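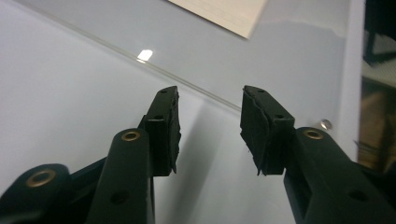 Jul 3, 2025
Reading time: 3 min

Pad wear and the width signal, Trisetgate demos. The question for today was whether the drop in replay success on the Trisetgate set comes from the policy or from the recorded jaw width. I now think most of it is the width. The recorder takes width from the linkage angle and assumes a flat pad face at a fixed offset from the arm. The faces on the hand-held unit are no longer flat. The black facing layer on both pads has a rough, ragged edge, with flaps hanging off the left one on the side toward the gap and a thin strip near the bottom of the right one. Any contact made through a folded flap closes early, and the log reads it as a wider object.

Method. Steel gauge block, 22 mm, clamped upright on the bench. Close by hand to first contact, hold, release, log the width at hold. Same operator throughout (me). Two conditions: contact high on the pads near the tips, and contact low near the bottom edge of the facing. Worn pads first, then a new pair from the Claston bag, same screws, same arms. I did not touch the linkage between conditions, so play at the bushings should be common to both.

Result. High contact, worn against new: the two sets overlap and I can't separate them by eye on the plot. Low contact: worn reads wide, with a long tail. New pads show no tail in either position. The tail is the part that matters. A constant offset would be absorbed by the calibration step at session start. A variable one is not, and the policy sees it as noise on the one channel it relies on for deciding when to lift.

Check against the demo set. There are 1715 episodes in Trisetgate after filtering. I split them by session at the last logged pad change, which leaves 842 before and the rest after. Width at grasp for the same object class is tighter in the first part of a pad's life and spreads later. The split is crude because the pad change log is incomplete — the December sessions have no entries at all, and I assigned them by reading the session notes. Treat that part as weak.

Of the late episodes, 207 have a width at grasp larger than the object can physically give. Those are the ones I would drop or relabel. Marisol Escobedo suggested relabeling from the wrist camera by fitting the pad corners and taking the gap directly. The small plain holes in the pad blocks should work as fiducials, as they sit on the block and do not move with the facing. Needs a test under motion blur before we commit to it. Contrast should be good on a light background and poor on the dark bench mat.

Retraining. Started one run in Zoubi with the flagged episodes removed and everything else unchanged (same seed, same schedule, same action horizon). A second run keeps all episodes but masks the width channel after first contact. If the second does as well as the first, we can stop caring about absolute width and just fix the pads on a schedule. Both are queued on Brotport behind the calibration sweep.

Not explained yet: a few wide readings with the new pads at high closing speed. Could be encoder lag. Could be the arms flexing. Repeat with a slow close and a stop at contact, and log raw angle as well as converted width.

To do
- trim one worn pair back to a clean edge and repeat the low contact test, to see if trimming is enough
- weigh the facing material from old and new pads
- add pad ID and install date to the session header, required field
- ask Marisol for the corner fitting script, the old branch does not build
- go back over the December notes and mark which assignments were guesses

Old pads are bagged and labeled in the second drawer. Please do not put them back on the unit.

Manipulation bench notebook, internal. Corrections to Marisol Escobedo. Back to top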